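October, evening

Today I stayed until 6:40 to put the room in order before Selina Wieser comes back from Fevport. I wiped the gray countertop two times and returned the small things to their drawers – the labels are still missing on most of them. Mojtaba promised to print new ones, but he forgot again.

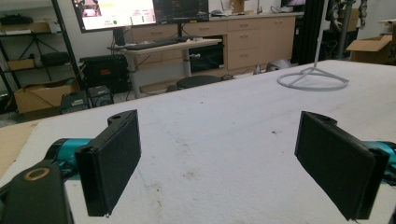
Selina will ask me first about the padded table, I know her. I tried soap and then only warm water. The thin blue line is still across the middle of the white cover, and the gray smudges also. Tomorrow I will ask in the Özkan shop for a new cover. I ate my soup very late.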